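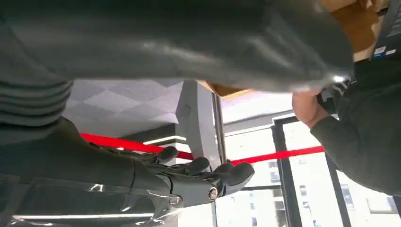

Who should decide how close a person may stand to a working robot hand? The people who run it every day should write the rule, and somebody who doesn't run it should have the power to say no.

I have worked on service robots for a good while, most recently at Skorside, and I have read a lot of safety rules. Most were written for factories. They assume a fence, a gate, and a machine that stops when the gate opens. They say very little about a robot that passes things to people in a lobby or picks papers up off a counter.

In those places the only boundary is often a rope. A rope tells visitors where to stop. It does nothing for the person who is handing the robot an object, whose fingers are inside the reach of the machine for the whole job. That person needs a rule of their own, and in most of the sites I have visited there isn't one.

My proposal is short. Any task where a person and a robot hold the same object should have a written page, kept at the workstation. The page should say who may do it, how hard the hand is allowed to close, where the stop button is, and who has to be told when something goes wrong. At Inlow we cut our procedures from 81 pages to one page per task. People started reading them, and in May they started correcting them too.

The second part of the proposal concerns paper. Robots in public buildings are now given printed sheets to handle, and sheets carry numbers, photos and codes. A camera near the gripper takes all of it in.

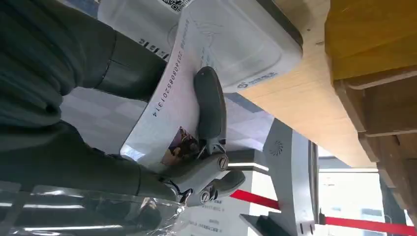
A gripper holding a printed sheet above the counter.

I would treat any sheet with a number on it as a record until somebody has checked. For practice, use blanks or old stock. If a real document has to be used, write down whose it is and when the recordings will be erased. The Vordale guidelines leave this to each site, and I think that is a mistake. A small site has no lawyer and will put it off.

The usual complaint is cost. A one-page rule costs an afternoon. Testing grip force costs more, and I accept that a team with one robot can't run 1,000 trials for every task. Ask for 200, done by the people who will be doing the work, and ask for the results to be kept.

Standards bodies will catch up in time. Until they do, the sites can agree among themselves, and the page at the workstation is where I would start.

Comments (3)

gripforce_fan
200 trials is fine for paper. I would want 300 for anything heavy or soft, where the hold changes as the thing sags.

northdock
We tried the one-page rule and ran into trouble with shift changes. Two versions of the same page were in use. Put a date on it and throw the old one out.

mlw
Agree on the paper. Our site covers the camera between jobs and it has not slowed us down.

Related
Seppälä and the case for slower arms
What a stop button should stop
Reading the Vordale guidelines, part two
Ropes, fences and floor tape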